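How to make plain steamed buns (no filling, one rise and a bit)

Posted in Basics, Bread & Dough

Quick one. People keep asking for the plain bun, the one you tear open and dip in stuff. Not the pork one, thats a different page. You need flour, water, yeast, sugar, a steamer. No oven.

What you need
All purpose flour, 3 cups, plus more for the counter
Warm water, 1 cup, hold a spoonful back
Instant yeast, 1 1/2 teaspoons
Sugar, 2 tablespoons
Baking powder, 1 teaspoon
Oil, 1 tablespoon, anything that doesnt taste of much
Pinch of salt
Parchment squares, if your tray sticks

Bread flour works but you get a chewier, slightly gray bun. Cake flour cut in half and half with all purpose is softer. I use whatever is open. Currently a bag of Hindberg all purpose, fine, nothing special.

Step 1. Dough
Yeast and sugar in the warm water. Stir. Flour, baking powder, salt in a big bowl. Pour wet into dry, add the oil, mix with chopsticks or a fork till shaggy. Then hands.

Knead 10 minutes. Really 10. It will look lumpy at five and you will want to stop. Don't. Smooth outside now means smooth outside later, steaming hides nothing. Too sticky, dust of flour. Too dry, that spoonful of water you held back.

Step 2. First rest
Cover with a damp towel. 40 minutes somewhere warm, longer in a cold kitchen. In November mine takes well over an hour. Want it close to doubled. Poke it with a floury finger, if the dent stays you're good.

Step 3. Knock back and shape
Press the air out, all of it, knead again for two or three minutes. Roll into a log, cut into eight. Cup your hand over each piece and roll in tight circles on a dry counter until the top goes tight. Pinch the bottom shut. Seam down.

Big bubbles under the skin? Pop with a toothpick. They turn into blisters otherwise.

Step 4. Short second rise
15 to 20 minutes, covered. Not more. A bun should feel light when you pick it up and spring back slow. Over risen ones wrinkle and colapse the second the lid comes off.

Step 5. Steam
Leave space. They grow. A small round steamer is happier with two or three at a time than with a whole crowd, and the rest can wait in the fridge so they don't keep rising.

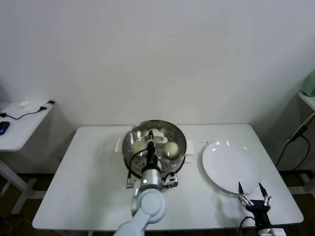
Plirnico left a comment to say twelve minutes was too long for the small ones, the bottoms went tough, and that nine with the heat turned down to medium came out right. Fair. Mine are bigger. Times below are for a bun the size of a small orange before steaming.

Stovetop: start with cold water, buns in, lid on, medium heat. When you see steam coming out, start the timer. 12 minutes. Wrap the lid in a dish towel, corners knotted on top well away from the flame, so it doesn't drip on the buns. Drips make those yellow dents.

Electric: fill to the line, let it get going first, then buns in. 13 or 14 minutes, check the water halfway if your tank is small.

Step 6. The wait
Heat off. Do NOT open the lid. Five minutes. Then crack it a little, one more minute, then all the way. Cold air hitting hot dough is what shrinks them. Most complaints I get are about this and nothing else.

When it goes wrong

Wrinkled: over risen, or lid opened too fast.
Yellow patches: dripping lid, or baking powder not mixed in.
Dense, gummy middle: under risen, or water not hot enough.
Stuck to the tray: no parchment, or no oil. Brush the tray next time, a thin coat, into the edges too.
Flat and spready: dough too wet. Hold back more water.

Cleaning the tray
Do it while its still warm or you'll be at it all evening. Dough dries like glue in the little holes. Soak in hot water, no soap at first, soft brush from the underside. Then soap. Scale on the bottom part, a splash of white vinegar in the water, let it sit, rinse twice. Unplug and let everything cool first if yours is electric, and never dunk the base.
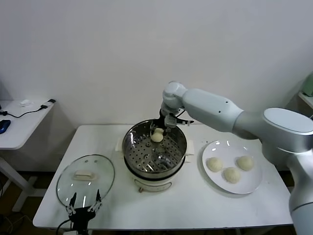
Page 2 of 3

Storing
Cool completely on a rack. Bag them. Two days on the counter, five in the fridge, a couple months in the freezer. Re-steam from frozen, 8 minutes. Microwave is ok with a wet paper towel over the top, 30 seconds, eat right away becuase it goes hard.

Variations
Swap the water for milk, whiter and sweeter. Swap a third of the flour for whole wheat, add a spoon more water. Scallions and salt rolled into the dough is very good, go easy on the oil.

Next page: pleats, and a filled version with red bean paste.

Last updated 25 March 2020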